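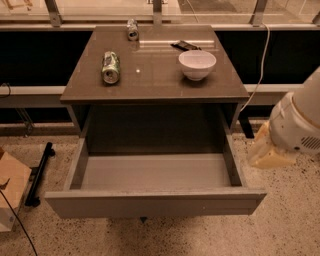
Nightstand with the drawer open, two crushed cans and a bowl on top

Why Do Snakes Take Their Skin Off?

I have a corn snake called Warkard. He's orange with red patches, he is 52 inches long, and every so often he crawls right out of his own skin and leaves it lying there like a dirty sock. The first time I saw one of those skins I thought something terrible had happened to him! I was nine, and I ran down the stairs yelling so loudly that the neighbor's dog started barking. Warkard was fine. He was curled up under his log looking very shiny and a bit grumpy.

So let me tell you what was going on.

You shed your skin too (yes, you)

Your skin is always making new cells underneath and losing old ones off the top. They come off in tiny flakes, so small that you don't notice. Some of the dust in your bedroom is little bits of you. Sorry!

A snake does the same job in a different way. It makes a whole new outer layer under the old one, and when the new layer is ready, the old one comes off, usually all in one go. Grown-up books call this "shedding" or "ecdysis." You say it EK-dih-sis. I like saying it in the car.

The outside of a snake is made of keratin, the same kind of stuff as your fingernails and hair. It's tough and it keeps water in, but that outer layer doesn't grow along with the snake. Young snakes grow fast, so they shed more often. Old snakes still need to shed, because skin gets worn and scratched when you spend your life sliding around on your tummy. If you wore the same pair of pants to slide over rocks every day, you'd want new ones as well.

The blue days

You can tell when a shed is coming. First Warkard's colors go dull, as if somebody had breathed on him the way you breathe on a window. His belly can look a bit pink. Then his eyes go cloudy and bluish, and snake keepers say he is "in blue" or "in the blue."

Why the eyes? Well, snakes don't have eyelids like ours. They can't blink or wink. (Try having a staring contest with a snake and you will lose, I've tried it 40 times.) What they have is a clear scale over each eye, a bit like a contact lens that's part of the skin. When the snake makes a new skin it makes new eye scales too, and there's a milky fluid between the old layer and the new one. While that's there, the snake can't see very well.

Imagine you had foggy goggles on and a giant hand came down to pick you up. You'd be jumpy! That's why I leave Warkard alone when he's blue. I don't handle him, and I don't worry if he skips his dinner. Lots of snakes aren't hungry at this time.

After a few days the eyes go clear again. This fooled me for ages. I thought he had changed his mind! But clear eyes mean the shed is getting close.

Off it comes

The snake starts by rubbing its nose and lips on something rough, a branch or a piece of bark. The old skin splits at the mouth and starts to peel back over the head. Then the snake crawls forward, and the skin catches on things and stays behind. It comes off inside out. Have you ever pulled off a long sock by grabbing the top and dragging it down to your toes? It works just like that.

A good shed has everything on it: the nose, the two clear eye caps and the very tip of the tail. I always check for the eye caps. If one is missing it might still be stuck on the snake, and that's a job for a grown-up and maybe a reptile vet. Please don't ever pick at a snake's eye yourself, even if you have really neat fingers.

The shed skin is usually longer than the snake, too. The skin stretches as it comes off, and the soft folded bits between the scales get opened out flat. So if you find a big shed in the woods, the snake that left it was shorter than that. And the bright orange? Mostly gone. Warkard's sheds are pale and see-through with just a ghost of his pattern, because most of his color is in deeper skin that stays on him.

Helping a snake shed

Dry air makes shedding harder, and the skin can come off in scraps. I put a plastic box with a hole in the side into Warkard's home, with damp moss in it. He squeezes in there when he's blue and sits with just his nose out. He also has a water bowl and his bark to rub on. What he doesn't need is me pulling. The new skin under there is still getting ready, and tugging at the old stuff too early can hurt.

What about lizards?

My cousin Teodor Zieliński has a leopard gecko named Rätsep, and she sheds in pieces. She looks as if she's wearing torn white pajamas. Then she eats them! Leopard geckos often eat their shed, so if you have one you might never find any. Teodor has to check her toes afterward, because little rings of old skin can get stuck there and squeeze.

If you want to keep a shed, let it dry flat and put it in a folder, and wash your hands with soap when you're done, because reptile skin can carry germs. I have Warkard's March one taped inside a notebook. It's missing a bit in the middle where I sat on it.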